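Search the forum Search

Printed gripper fingers drifting out of line, is a 13-minute "recalibration" doing anything at all?

Posted by Larysa Sydorenko

We run one small pick cell at our Brostgate shop. White table, white walls on the back and left, one arm, one two-finger gripper with a camera at the wrist. The fingers are black printed plastic, one screw at the base of each, with a long slot down the inner face. The job is moving molded caps from a tray to a fixture. It is not hard work.

For the first couple of months it was fine. Then the caps started coming up crooked, always leaning the same way, and every so often one drops before it gets to the fixture. The integrator (Cloltden) has told us to run their recalibration routine every morning. It takes 13 minutes. The arm goes through its poses, the gripper opens and closes, a green box appears on the screen, and then the caps come up crooked again by lunch.

I have asked twice what the routine measures. The first time I was told it "re-references the tool." The second time I was sent the same PDF. I don't believe a routine that passes every single day on a machine that misses every single day.

Things I have tried so far:
Tightened both finger screws. One took a little turn, the other didn't.
Lowered the grip force to 80 percent of what it was. More drops.
Put it back up. Fewer drops, still crooked.
Wiped the fingers with alcohol. No change that I could see.

They now want to sell us a new set of fingers from Szilágyi plus a "smart alignment" add-on. Before I sign for either one I would like to hear from somebody who isn't selling them. Is it the fingers, the screws, the camera, or the routine?

We use cookies to remember your preferences and to understand how this site is used. Accept Manage settings

cap_and_fixture

Had the same thing, it was the camera. Recalibrate the camera. There is a good video on it. Also check your air pressure.

benchside_ray

She never said the gripper runs on air, and a lot of small ones don't, so I would leave the air pressure alone until you know you have any.

I look after a cell close to yours and I have been through three rounds of "it's the calibration." My opinion is that the morning routine checks that the arm knows where its own flange is. That is worth knowing. It tells you nothing about two pieces of printed plastic hanging off the end of it. If a finger has crept or is sitting a hair sideways on its mount, the arm will go exactly where it was told and the tip will be somewhere else. I can't prove that is what Cloltden's version does, so make them say it in writing.

Before spending money, do it in this order.

1. Clear the table. Stop the cell properly, lock it out, then take the tray and anything else out of the working area.

2. Take both fingers off. Look at the seat under each one. Printed parts pick up a shiny spot where they have been rocking. If you find one, the screw was not tight enough for long enough, and tightening it now only clamps the finger in its new bad position.

3. Lay the two fingers back to back on something you trust to be flat. The slots should line up. If one finger has a curve the other doesn't, you have found your lean. Plastic under load all day will bend, whatever the brochure says about it.

4. Refit them, snug both screws by hand first, close the gripper gently so the tips find each other, then do the final tightening. Go by the torque in the gripper manual. If the manual doesn't give one, that's another question for the integrator.

5. Bring people out of the area, put the cell back in service at slow speed, open the gripper over the bare table and look through the wrist camera. Both tips should come up to the same height in the picture and lean in by the same amount. Save that picture. Do it again after a shift and compare.

My own step 5 view, fingers open and nothing in them:

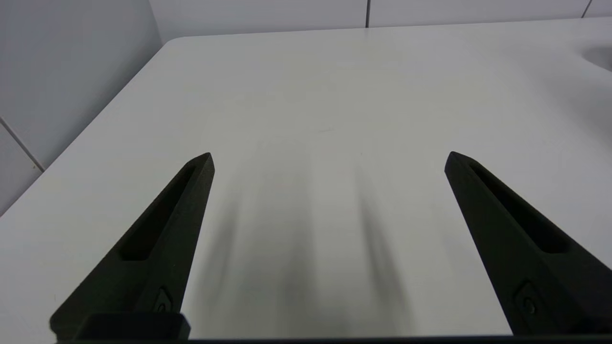 Larysa Sydorenko: Fine, but how far off do the tips have to be before it matters? I can compare two pictures all day and talk myself into seeing anything.

Fair. A picture by itself is a weak check and I wouldn't order parts on the strength of one. I use it to decide whether to get the feeler gauge out. Close the gripper on a gauge block at the tips, then again halfway down. If it holds the block square in one place and rocks it in the other, the finger is bent or badly seated and no software will help. If it holds square in both places, stop blaming the fingers and go look at the tray.

On the add-on: as far as I can tell from the sheet, it looks at where the part ended up in the grip and shifts the place position to suit. So you would be paying to measure a bent finger very accurately — and the drops would carry on. New fingers, maybe. Ask whether they print them or mold them, and ask for one set on trial.

Sayaka Honda

Mostly agree with Ray. I would add one thing about step 4. If those screws go straight into plastic, they loosen again. Ours are at 8 months with metal inserts and I have not touched them, but before that I was tightening them every Sunday and calling it maintenance. We got the inserts from Cikden. Any supplier will do.

I also don't trust the alcohol wipe as a test. Clean fingers grip better for a while whether or not they are straight, so it can hide the problem for a day. Log the misses before and after each change, one change at a time. We gave each one 3,000 picks. It was dull and it settled the argument with our integrator faster than any email did.

And check the tray. If the pocket the cap sits in has worn to one side, all the caps will lean the same way and the gripper is only copying what it was handed.

Larysa Sydorenko

Took the fingers off this afternoon. There is a shiny spot under the one whose screw turned. I haven't done the gauge block yet and I'm not ready to say that is the whole story, but the purchase order is staying in the drawer until I have. Will post the miss log when there is enough of it to mean something.

Get the weekly digest of new posts by email. Enter your address Sign up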